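Thread on renting out the flat in Drornside, as a few of you asked how the letting went.

It's a one-bed on the second floor, 135 steps from the tram stop. I listed it with Girkorent in March at 900 a month, bills not included.
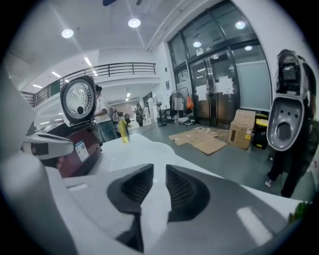 Rice cooker, lid up.

First viewing was Henk Koster. He liked the light in the front room and asked if the boiler was new. It was fitted the winter before last. He wanted a parking space, so that was that.

The agent's bill came to 2594 in the end. That covers the listing, the inventory, references and the first year's management. I had put 3000 aside. 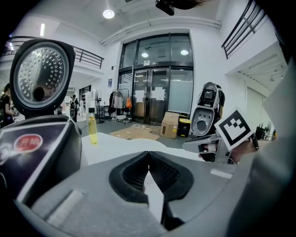 The inventory took longest. Every cupboard gets opened and every mark on the wall gets written down. Do it with the tenant there if you can.

Gerrit Van Hecke took the place after the fourth viewing. He works at Osent and wanted a two-year lease. I agreed to that with a break clause at twelve months.
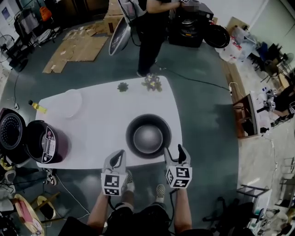

Deposit is one month, held by the scheme. Keys handed over at 9 in the morning, meters read at the same time. Take a photo of each meter.

Things I'd change: get the windows cleaned before the listing photos, and ask Groen for a quote as well before signing with anyone.

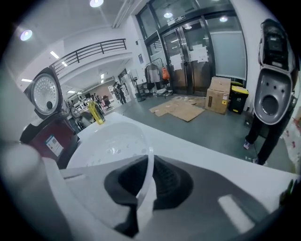

White steamer basket on the counter, cooker open to the left.

Next job is the hall carpet. Will post the quotes when they come in.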